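Home Research Group Notes Publications Contact

Search this site

Cycle life is the wrong headline for redox flow batteries

Papers on flow cells still lead with cycle count. I think we should report capacity loss per day.
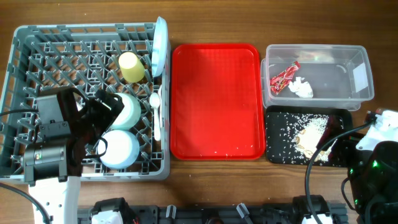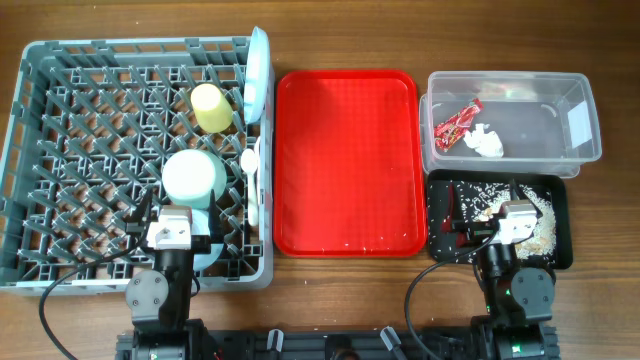
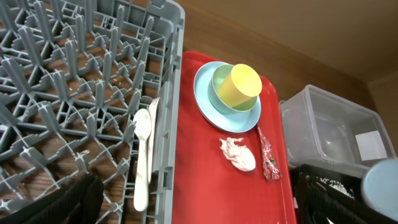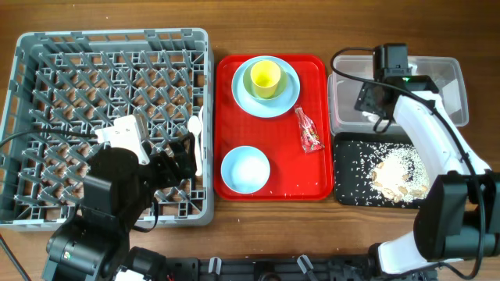

Gray rack on the wood-grain table, all four views.

A cell cycled 1000 times at high current may be only 6 days old. Most organic electrolytes decay with time – the charged form reacts whether or not current flows. Houshang Akbari made this point at Mendemham in July, and I agree with him. Give the hours, the temperature and the state of charge first.

We use cookies. Accept Decline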